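October, after tea

Back from the allotment with dirt in both ears. I don't know how it gets in there but it does, every year, same week the garlic goes in. I planted 112 cloves today! That's every last one from the Ridcombe order plus the fat ones I saved from summer, and my back is letting me know all about it. The bed looks gorgeous though, all raked and tucked up under its straw like somebody's guest room.

I'd meant to start at seven and of course I didn't. I had a second coffee, then I couldn't find the dibber, then I found the dibber and lost my good gloves (in the wheelbarrow, under the dibber's old spot, don't ask). By the time I got the gate open the frost had gone off the grass and the robins were already into the compost. It was one of those bright, sharp mornings when you can smell everybody's woodstoves, and I stood around breathing it in for far too long.

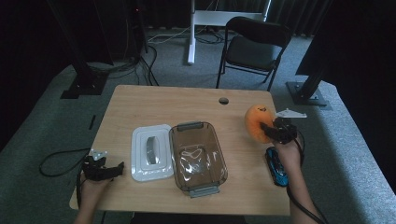
The seed stash is the next job and I've been putting it off since August. Every fall I swear I'll sort it properly and every fall I end up with a heap of envelopes, half of them labelled in a pencil I can't read anymore. "Blue one, good" is my favourite. Blue what? Anyway, this year I have a system, and the system is boxes with proper lids. I want the kind with a latch handle down the middle of the lid, the grey-on-white sort, so I can grab it with muddy hands and not have the whole lot go over the shed floor like it did last spring. See-through brown plastic for the bottom would suit me fine too, dark enough to keep some light off the packets and clear enough that I can tell beans from peas without opening everything.

So, beans. I've got 4 kinds drying on the windowsill and I love them all, but the Brukora is the winner by a mile. It was slow, it sulked all through June, I nearly pulled it out to make room for more kale, and then it just took off and went right over the top of the poles. The pods are a lovely streaky colour and the beans taste a bit like chestnuts. I'm keeping twice as many as I need, and I'll probably give the rest away and then regret it in May.

The squash were a flop. Powdery mildew, then slugs, then something with teeth. I got one. It's on the kitchen counter and I'm a bit too proud of it to eat it.

Still to do before the ground freezes: drain the hose, cut back the raspberries, bring in the dahlias, and get some more straw. Oh, and write to Wouters for the tulip list, I always leave it too late and end up with yellow.

Soup's on. Going to have a bath first and try to scrub my neighbourhood's worst fingernails back to pink.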